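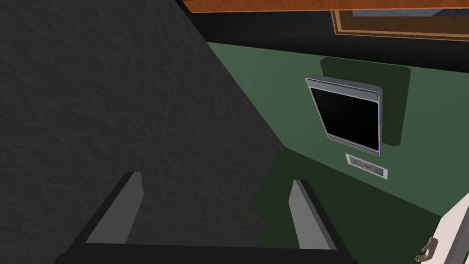
2.2 Planning the purchase

Do this section before you send the order form for the Pidano gripper kit.

1. Write down every object which the gripper must hold. Measure the widest one. The fingers open to 102 mm and not more.

2. Run the task in the simulator first. The trial license is valid for 180 days and is enough for most planning.

3. Budget for spare finger pads. We advise 6 pairs for the first year.

4. Ask your electrician for a price on the separate power line. It is not included in our quotation.

Note: Delivery from the Costigan warehouse takes 5 weeks. Customs time is extra.

CAUTION: Do not order the wall bracket before the wall is checked for load. Cut brackets cannot be returned.

For questions on price, write to Tegan Whitelaw at the sales desk.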